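Sep 11, 2024

Stain panel day, second round. Rosalinda wants to know whether the Bornimik sealer holds up against the kind of thing people leave on a kitchen counter overnight, and I want to know why I said yes to a test whose main ingredient is red wine I'm not allowed to drink.

Four offcuts, same slab, wiped with acetone and left under the fan through lunch. Two got Bornimik, one got the old Dlamini stuff from the yellow can, one got nothing and will be our martyr. Coats went on with the short roller. The long roller is still missing. Unathi says he saw it in the truck, and Unathi also said that about the tape measure in January, so I'm not getting my hopes up.

Contact times as agreed: six hours for oil, nine for wine, lemon juice until I lose my nerve. Watch glasses over everything so the puddles don't dry out and turn this into a test of the ventilation.

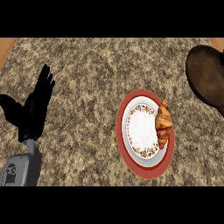
Notes on pattern and hiding

Busy stone forgives a lot. With beige, cream and a couple of browns all mottled together, a light oil spot could sit there for a month and pass for geology. Good news for the homeowner, bad news for anyone paid to score stains by eye. Petronella suggested scoring under the raking lamp and only then from overhead, and I hate that she is right, as it doubles the time at the bench.

First look, oil: the bare piece went dark right away and stayed dark. Dlamini piece has a faint halo. Both Bornimik pieces wiped off with a dry towel, though the second has a dull patch near one corner that I suspect is my thumb. Recorded it anyway - the thumb is part of the process.

Lemon juice: no etch that I can feel. Ansel can feel one. Ansel can always feel one.

Wine goes until tonight. Zodwa has the late shift and has promised to blot, not rub. I left a sign.

To do: reorder towels, label the yellow can properly, ask Rosalinda if "up to 4 coats" on the data sheet means we should have done more than one.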